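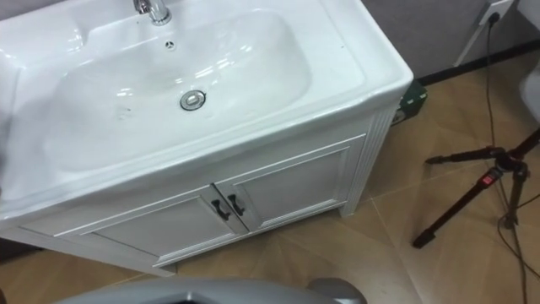
*Vanity station, basin and cabinet doors, with a bit of the arm at the bottom.*

# joo-vanity

Hi! This is the data and code for Joo, the home robot I've been putting together with Marleny Rengifo in our shared workshop at Grivico. We're teaching it small bathroom jobs - wiping the bowl, opening and closing the cabinet doors, that sort of thing.

## What you get

- 94 episodes, 2,232 seconds all up
- head camera video at 10 frames a second
- joint angles and gripper state, one CSV per episode
- 3 task labels: `wipe`, `open_door`, `close_door`

## Getting going

Run `python replay.py --episode 12` and you should see the video with the joint plots beside it. If the colours look off, set `bgr: true` in `config.yaml` (I still haven't fixed the default, sorry!).

## Known problems

Glossy white porcelain plays havoc with the depth estimates, so I'd stick to the colour video for anything near the bowl. Gripper state lags a touch in the early episodes too.

Tae-yang Yoo wrote the replay script and I've barely touched it - bug reports are welcome in the issues tab.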